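Do we really need the subscription kettle?

26 June 2020

My kettle died in April, after 11 years of hard water and neglect. A new one cost me less than a takeaway. I mention this as I've since been sent three separate adverts for a service that will lend me a kettle, for a monthly fee, and swap it when it breaks.

The firm is called Grestov, and they'll do you a toaster as well. The pitch is that we never really wanted to own things, we only wanted hot water. Fine. I did the sums on the back of the gas bill anyway. Over two years the kettle comes to £151, and at the end you hand it back. I could buy a drawerful of kettles for that, and a biscuit tin to go with them.

Macarena Iturra, who I used to share an office with and who likes this sort of scheme far more than I do, says I'm missing the point about waste. A lent kettle gets mended and a bought one goes to the tip. I'd love to believe it. I wrote to Grestov asking where the mending is done and how many come back to life, and got a cheerful reply about their values, plus a discount code. Perhaps there's a bench somewhere with a very busy person at it. I'd want to see it.
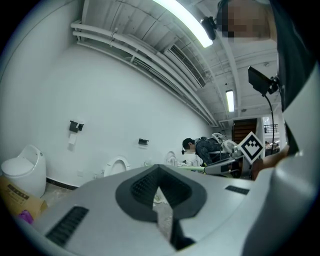 Leaning in, with a hand near the white square marker.

The terms and conditions are worth a read if you have an evening free. Limescale counts as "customer wear". So does a loose lid. If you move house you have to tell them within two weeks, over a kettle! My library card is less fussy.

What does tempt me is the carpet cleaner. I need one for a single afternoon a year and it would live under the stairs the rest of the time. Borrowing makes sense there, and the hardware shop on our high street has hired them out for as long as I've lived here, for cash, with no app. Dardo behind the counter writes your name in a book.

The new kettle is plain steel and too loud. I've kept the receipt.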